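Two robot arms learn to change a trash bag, and they get better by watching their own mistakes
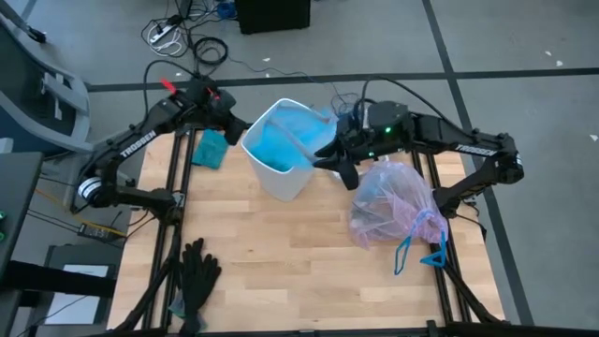
Two arms at the worktable with a bin and a blue liner. Photo: Grarmont Robotics Lab

Changing the bag in a kitchen wastebasket takes most of us less than a minute. For a robot it is a wonderfully nasty problem, and a team at the Grarmont Robotics Lab has just made real progress on it.

Thin plastic film is hard for machines to handle. It folds, sticks to itself and hides its own edges, so a camera can lose track of where the opening is. Most training methods deal with this by collecting more and more examples from human operators. The Grarmont group started that way too, with 642 demonstrations in which a person steered both arms through the whole job: lift out the full bag, set it aside, open a fresh liner and work it over the rim.

Then they tried something new. Their method, called Pikura, lets the robot practice alone and keeps only the moments where things began to go wrong. An operator looks at those short clips and records a fix for each one, starting from the exact spot where the robot got stuck. A fix usually lasts 13 seconds or less, so the work goes quickly - and every second of it is about something the robot can't do yet!

The lab added 182 of these fixes to the original set and trained again. In a test of 1,000 bag changes, spread over several bin shapes and liner colors, the new version finished the job more than twice as often as the one trained on full demonstrations alone. The biggest jump came at the rim, where one gripper has to hold the film still while the other pulls.

What makes this exciting is how little extra effort it took. The fixes were recorded over a few afternoons in November, and the team says the same recipe worked on its first try with pillowcases, a task the arms had never seen before that week.

There is still plenty to do. Knots remain a weak point, and very thin liners tear more often than the group would like. The arms are also much slower than a person.

The training code and the clips will be shared through Skillora, an open library of robot skills. A second lab, Niazi, plans to repeat the tests on its own pair of arms this winter.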